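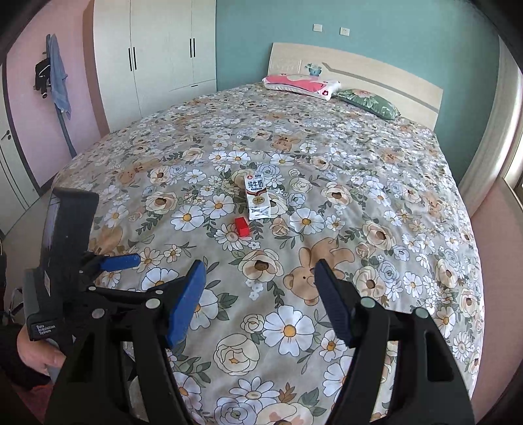
# Hand-held gripper comparison: frequently asked questions

Last updated March 5, 2020

These are the questions we get most often about the Stargate test, which compares finger pads and camera mounts on hand-held grippers in ordinary homes. If you are running a kit for us, read the sections on pads and on the camera before your first session.

## General

**What is being compared?**

Two finger pad sets and two camera mounts. The pads are the Goltum ridged pad and the Namness flat pad. The mounts are the high mount, which looks down over the fingers, and the low mount, which sits closer to the linkage. That makes 4 setups in all.

**Why test on a bed?**

A bedspread gives under the fingers and a tabletop doesn't. If you push down too far on a table, you feel it right away. On a mattress the fingers sink in and pick up cloth along with the object. We want to know which pads do that least.

A busy print is also a harder test for the camera. Flowers and cartoon bears have plenty of edges that are not objects, and plain sheets would tell us much less.

**What objects should I use?**

Household items that fit between the open pads on at least one side. A milk carton lying flat and a small block make a good first pair, as one is much larger than the other. Please don't use glass or anything you would mind dropping.

**How many grasps have you collected?**

2625 so far, across all setups. Of those, 871 were on soft surfaces such as beds and sofas. The rest were on tables, counters and floors.

## Finger pads

**Which pad is better so far?**

It depends on the object. The ridged pad holds cardboard better when you grip off center. The flat pad is easier to slide under the edge of something thin. On loose fabric, the ridges catch more often, and we count a grasp as failed if the cloth comes up with the object.

**Do both pads on a gripper have to match?**

They must be the same type. Mixing one ridged and one flat pad makes the results impossible to sort out.

**How far should the pads be open at the start?**

All the way. Start each grasp with the pads fully open, hold for a second, then move in. Don't close partway while you are still moving toward the object.

**When do I replace a pad?**

Replace it when the ridges are worn smooth at the tip or when it turns on its mount under finger pressure. Always change the pair together and write the change in your log. After 100 grasps, take both pads off and check the screws even if nothing feels wrong.

## Camera

**Why does everything look curved?**

The lens is very wide. Straight edges bow outward near the sides, and the corners go black. This is normal for both mounts and we correct for it later. Don't crop or straighten anything before you send it.

**Is it a problem if the fingers are always in view?**

No, they should be. We need both pads visible from the start of the grasp to the release. If you can see only one, the mount has turned and needs to be set again.

**Can a second gripper be in view?**

Yes. For two-handed tasks it is expected. Log both units, and make sure each one has its own label. For one-handed tasks, keep the other unit away from the object.

**What about windows?**

Daylight from one side is fine. Try not to point straight at the glass at the beginning of a recording, or the exposure will take a moment to settle.

## Controller and logging

**What does the Juška controller do?**

It records how far the fingers are open and lines that up in time with the video. It does not move anything. Your hand does all the closing.

**The opening reads wrong. What should I do?**

Close the fingers completely and press the zero button. Open them all the way and check again. If the number still drifts, stop the session and send us the log as it is.

**Should I delete failed grasps?**

No. Mark them as failed and keep them. A comparison with only good grasps in it is no use to us.

## Results

**When will the comparison be published?**

We plan to post the soft-surface results in May. Tables and floors will follow once the low mount has been used in more homes.

**Will you test suction cups or powered arms?**

Not in this round. The high mount was made to fit an arm later on, but we have no arm results to share yet.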